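Category: Home Storage & Packing > Textiles, Long-Term

Topic: Shallow box vs. deep tote for mixed soft goods

katona_j
I am moving the contents of one wardrobe into boxes until September. The goods are mixed: towels, knit tops, a few fleece items, some scrap fabric kept for patching. I have been using shoebox-type cardboard with corrugated walls. My sister says a single deep tote would do the same job with less handling. I would like opinions on two points. First, rolled or folded for the heavier pieces. Second, whether a plastic bag belongs in a cardboard box at all.

mieke.dekker
Rolled for towels. A folded towel in a shallow box leaves a hard ridge along the fold, and whatever goes on top takes the shape of that ridge. Lay the roll corner to corner if it is longer than the short side. You lose the square corners, but those can be filled with small pieces.

On the bag: it depends on what it is doing. Closed around one item, fine. Stuffed in as filler, it takes volume and gives nothing back.

S_Makokha
I disagree about the diagonal. Corner to corner splits the box into two triangles, and triangles are hard to fill with anything flat. I fold towels in thirds, stand them on edge like files, and fit more per box. I did a whole linen closet this way in Bollness boxes and had 8 fewer at the end than on the previous move.

mieke.dekker
File folding works if the box is as deep as the fold is tall. His are shoebox depth. A bath towel in thirds will stand above the rim and the lid will not seat.

S_Makokha
Then fold once more.

katona_j
Current state of the first box, before I commit to a method. The table is doing duty as the packing surface and the chair behind it holds what I have not decided on yet.

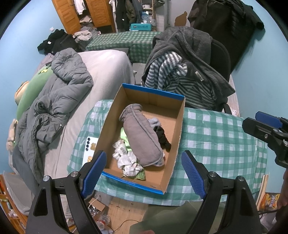
Box 1, gray roll on the diagonal, small pieces in the corners.

The black garment and the pale blue scrap went to the right of the roll. The light green cloth is partly under the plastic bag. I am not satisfied with the left side.

csenge_f
The bag is your problem on that side. Take it out and the green cloth can lie flat. I would also remove the patterned paper unless it is meant to be the contents list. Loose printed paper against light fabric can transfer ink over a warm summer. I lost a pillowcase to a store flyer that way.

As for the jackets, do not try to box them. The puffer on the bed will fill a shallow box alone and be flat in the wrong places when you take it out. Hang it.

katona_j
The paper can go. The puffer was going to be compressed in a vacuum bag.

csenge_f
A few weeks compressed is tolerable for synthetic fill. I would not do it to down for a whole summer. Check the label first.

salamatu_amadi
Two remarks from someone who stores costumes for a small theater. We have 1,306 catalogued pieces, so box choice matters to us.

1. Corrugated board is acceptable for a season. It is not acceptable on a concrete floor or against an outside wall. Put it on a shelf – any shelf.
2. Weight. We cap soft goods at 20 pounds per box. A deep tote of towels passes that quickly and the person lifting it finds out too late. Shallow boxes limit themselves.

We moved from Gudmont totes to shallow board for the second reason alone.

S_Makokha
Totes keep insects out. Board does not. I would take the weight.

salamatu_amadi
Only if the lid seals, and many do not. We found moth casings in two closed totes. Clean goods matter more than the container. Anything worn once gets washed before it goes in.

mieke.dekker
Agreed on washing. That includes the fleece and the striped sweater on the chair, if they are for storage.

katona_j
They are for storage. They will go through the wash first. Is there a preferred label? I have a roll of 1,000 Brukemex stickers and would like to use them.

csenge_f
Brukemex stickers lift off bare cardboard after a while. Write on the short side with a marker and use the sticker for the inside of the lid.

S_Makokha
Same experience with the stickers. The Virág ones held better, though they tear when you remove them.

katona_j
Decision, 7/15/21: rolls stay diagonal, bag and paper out, jackets hung, marker on the short side. I will fold one box of towels on edge the way S_Makokha describes and compare the two when I unpack.

S_Makokha
Use the same towels in both or the comparison means nothing.

Recent topics in this category
Cedar blocks: how often to sand them
Louvered doors and dust on hanging clothes
Storing a down comforter without a vacuum bag
Marker that does not bleed through cardboard
Tablecloths – rolled on a tube or folded?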